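Overier Two-Arm Teaching Kit: One Semester in a Student Robotics Club

Posted Sat 14 December by Talha Jatoi
Filed under: Reviews, Classroom Hardware

The club bought the Overier kit in June and put it into regular use when classes resumed. We chose it over the Bangash starter set, which has a single arm and a shorter reach. What follows covers assembly, software, and how the kit held up with students who had mostly worked with wheeled robots before.

Setup

Assembly took two club meetings. The printed manual is adequate for the mechanical parts and poor on wiring. The diagram for the wrist connectors shows the left arm only, and the right arm is a mirror of it in some places and a copy in others. Kulsoom Rizvi redrew the page for the rest of the group, and we used her version from then on. Check every screw on the gripper mount after the first day. Two of ours had backed out.

Joint calibration is done from a script. It should be repeated whenever an arm has been unbolted and moved. Skipping it gave us an offset at the gripper tips large enough to miss a sock.

Test task

Our project this semester was laundry: pick a garment out of a basket, open the washer door, load the drum, close the door. The students teach each motion by hand, record it, and train on the recordings. We collected 200 runs for the basket pick and 764 across all stages.

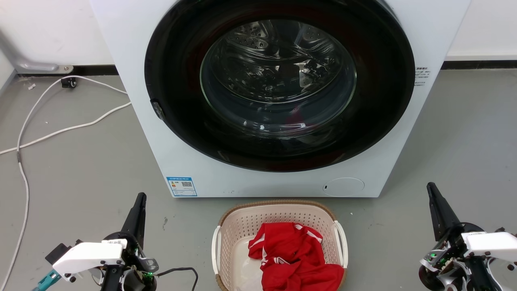
Laundry task: both grippers clear of the basket, washer door closed.

The basket pick was the easier half. Knit fabric bunches up and gives the grippers something to close on. Flat items, such as a pillowcase lying on smooth plastic, were often pushed along the bottom instead of lifted. Humaira Magsi's fix was to record the approach from a steeper angle, and that helped with everything except handkerchiefs.

The door was harder. The tapered tips are narrow enough to get behind a small handle, but they have little grip when pulling sideways. We added strips of rubber sheet to the inner faces. The kit should ship with these.

Software

The recording tool is plain and stable. It saves each run to its own folder, and a bad run can be deleted without renumbering the others – a small thing that saved us a lot of time. Playback is less good. There is no way to start from the middle of a run, so checking a late step means sitting through the early ones. Training on the club's desktop ran overnight.

Durability

One wrist cable failed and was replaced under warranty. The Ziltar power supply that comes with the kit runs warm but has given no trouble. The joints have developed slight play that calibration does not remove.

Verdict

Good for a club that has a supervisor with some wiring experience. Less suitable for a short course, where setup would use up too many sessions. Buy a spare wrist cable with the order.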